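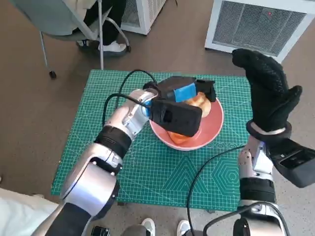
Wandavdale lab tour, October

The afternoon session at Wandavdale covered table clearing. The left arm carries a parallel gripper, the right a fingered hand in a knitted glove, and the task is to move food in and out of a bowl. Vesela Kelmendi gave the figures: 525 attempts logged on the bun since spring, 19 of them ending with the bowl tipped over. Soft items remain the weak point — grip force is set per object, by hand.

Asif Sial asked about washing up. Kelmendi said wet crockery had not been tried. Cycle time is still well behind a person's. For a canteen line with fixed bowls I would look again next year; for a home kitchen, no.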